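The Long Way Round to a Bowl of Soup

There is a point on the walk up to Surnanier, just after the second gate, where you can smell onions. It is half past ten in the morning, you have been climbing since eight, and somewhere above you a person is frying onions in butter. I have never walked faster in my life!

I had come for the soup. Every village in this valley makes one, and every village is quite sure that the others have got it wrong. In Rudumow they use barley and a smoked rib, and let it sit overnight until a spoon will very nearly stand up in it. Down in Grendano it is thinner and greener, full of sorrel, with an egg dropped in at the last moment. Surnanier, being the highest and the coldest, goes in for beans, onions and the hard end of a cheese, and serves the lot with bread that was baked on Thursday and is all the better for being stale.

I ate all of them in a week, some of them twice, and I would happily go back tomorrow and start again.

My guide to most of this was Trinh Lưu, who cooks at Võ, a dining room with 22 seats on the road out of Grendano. She moved to the valley for a single winter season and stayed. Her own soup began as a homesick version of her grandmother's, with ginger and star anise, and over the years the valley has crept into it. The sorrel went in first, then the smoked rib. "I kept running out of things and using what was next door," she told me, skimming a pot the size of a dustbin. "Now I make the old one at home and this one here, and I couldn't tell you which I like more." 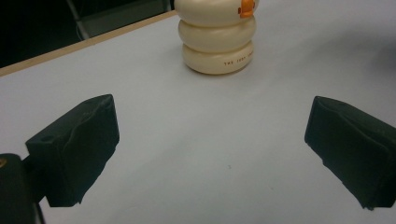
She starts at five in the morning with bones and cold water, and she will not be rushed. The onions are halved and blackened on a dry pan, cut side down, until the kitchen smells like a bonfire. In they go with the ginger. The rib follows after two hours, and the sorrel is kept back until somebody has actually ordered, as it turns from bright to khaki in the time it takes to lay a table. I tried it both ways (she made me) and the difference is enormous – the fresh stuff is so sharp it makes your ears tingle.

What I loved most was how freely everyone talked. Ask about a soup here and you will be given a chair. A woman in Rudumow showed me a notebook with 80 recipes in it, all in pencil, several crossed out with real feeling. Her neighbour came in to argue about the barley and stayed for lunch. By the time I left they had moved on to dumplings, and I could still hear them from the bus stop.

The path to Surnanier tops out at 1272 metres, and the inn is a short stroll beyond, past a trough and a row of bean poles. May is a lovely month for it, with snow still lying in the gullies and the meadows already thick with cowslips. Take a proper coat, though, as the wind comes straight over the ridge. The soup arrives in a deep brown bowl with a lid of melted cheese, and you have to break through it with the crust of your bread. I burnt my tongue at once and carried on regardless.

Trinh closes on Mondays, and the Surnanier inn stops serving when the pot is empty. Get there before noon.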